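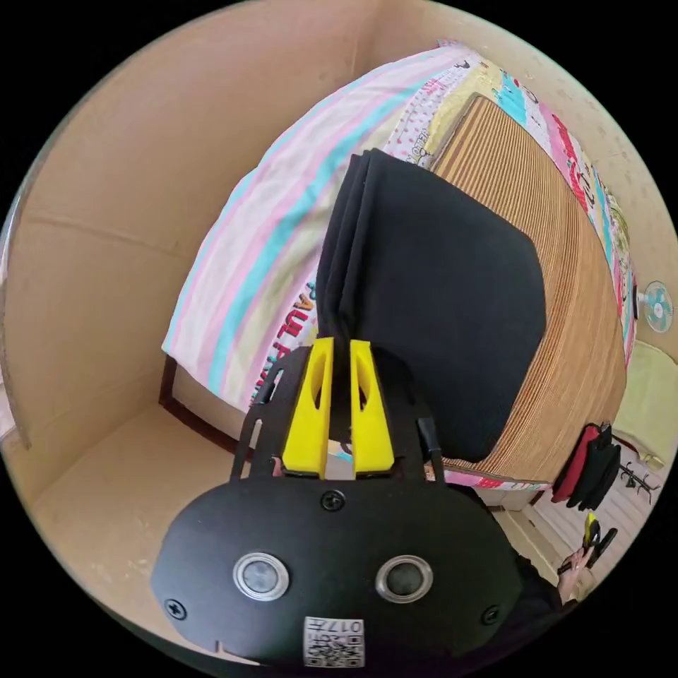

Folded black cloth on the straw bed mat, yellow fingers on the near edge.

Can a machine put away laundry yet?
Home Help Board > Chores and Appliances > Automation

Posted by siltadton_renter
I do laundry for a household of 5 and the folding is what eats my Thursday evening. Washing and drying I can walk away from. I keep seeing clips of robot arms folding shirts and I want to know if there is anything a regular person can buy that takes clothes out of a basket, folds them and stacks them. I don't care if it's slow. Dark clothes are most of what we own, if that matters. Budget is up to 2,478 dollars, which is what I have set aside for a new washer and dryer.

Posted by Rocha112
No. Buy the washer and dryer.

Posted by sirwood_linens
I ran the folding line at a commercial laundry in Sirwood. We had machines for sheets and flat towels and they were good at it, but a person still fed in every piece by the corners. Shirts and pants went to a table and got done by hand.

Picking up something already folded, like the black cloth in the photo, is the easier part. Two fingers can pinch an edge. The trouble is knowing how many layers you have. Get the top layer only and the stack opens up when you lift. Black is worse because the folds are hard to pick out on camera, so yes, your dark clothes matter. A soft bed is also harder to work on than a table.

I wouldn't spend your money on it this year. What cut our time was sorting by person before the wash and folding on a surface at waist height.

Posted by nasent_fan
My cousin's shop in Nasent has an arm that loads boxes all day so I think homes will have them in 2 years or so. Not sure about shirts.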